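4.2 Fitting the inner bin and setting the lid sensor

These steps apply to the Torley 20 kitchen bin with the mains adaptor. For the battery version, go to section 4.5.

1. Lift the lid unit off the body and place it upside down on a soft cloth.
2. Remove the two transit screws. Keep them – they are needed again if the bin is moved.
3. Lower the inner bin into the body with the handle towards the hinge. It should sit level on all four pads.
4. Fit a liner of 20 litres or more. Fold the top edge over the rim and push the retaining ring down until it clicks.
5. Refit the lid unit and connect the adaptor. The lamp flashes while the sensor sets itself, which takes roughly 60 seconds.

Caution: Keep hands and objects clear of the lid until the lamp is steady.

6. Hold the SET button until the lamp turns green. Pass a hand 13 cm above the sensor window. The lid should open fully and close without catching the liner.

Note: If the lid stays open, wipe the sensor window with a dry cloth and repeat step 6. If the fault remains, quote code 469 when contacting Serkberg parts supply.

4.3 Choosing what goes in
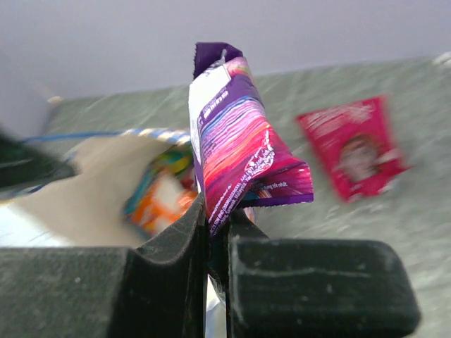
The compartment divider has two positions, marked A and B on the rim. Position A gives the larger space to general waste and is the factory setting. Use position B where most of the waste is paper and card. Light items such as a crumpled snack wrapper belong in the general side unless the local council collects them separately. Long, folded wrappers should be pushed well below the rim, as anything standing upright near the hinge can stop the lid from closing.

To change position, take out the liner, lift the divider straight up and lower it into the other pair of slots. Do not force it. Refit the liner and repeat step 6 of section 4.2.

Text revised March 17, 2019. Checked by Mojtaba Karimi.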